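Handout 6: Courts, necessity and the "guardian" claim
Comparative Constitutional Politics, second-year option
Tutor: Tín Thân

Read this before the seminar, along with the Niltari extract in your pack. It is a short handout and it leaves plenty out.

1. What the guardian claim says

Judges in many countries like to say that the constitution is safe in their hands. Textbooks tend to repeat it. The claim has a legal half (courts may strike down acts that break the constitution) and a political half (governments will obey when they do). The first half can be looked up. The second is usually assumed, and I would like you to stop assuming it.

Ask of any famous judgment: who had to give something up, and did they? A court that rules against a government already packing its bags has not shown us much. 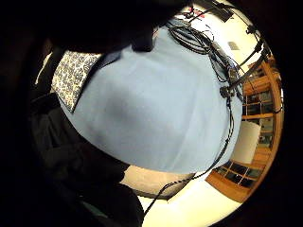
2. Necessity as an argument

The argument runs like this. The normal rules have broken down, the state must go on, so an act that would be unlawful on an ordinary day is treated as lawful today. It is sold as a narrow exception. Look at how the narrowness is policed, and by whom. Quite often the body that decides whether there was an emergency is the body that gains from there being one, or a court whose members would lose their posts by saying no.

Sönmez argues that judges who accept necessity are buying time for the institution. Perhaps. The evidence offered is mostly what judges wrote in retirement, and people in retirement are kind to themselves. See Sönmez, p. 136, and notice how few footnotes there are on that page.

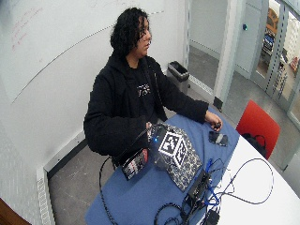 3. Can a doctrine be buried?

Later courts sometimes announce that an old doctrine is dead. Treat this with care. A statement made in a speech binds no one. A statement in a judgment binds lower courts, but the court that made it can usually depart from it. Boveck compares 33 such rulings and finds them "durable", though his test is only whether the doctrine was cited again by name. An argument can come back under another name, and I suspect several of his did.

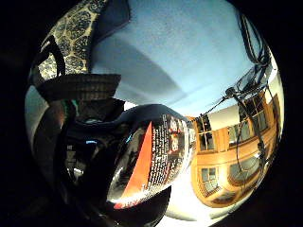

Uvora's reply to Boveck is better on this point, if badly organised. Skip chapter 2 and go straight to the tables.

For the seminar

Bring one page on this: if a court says it will not validate a seizure of power, what would count as evidence that it means it? Answers that rest on the judges' good character will be sent back.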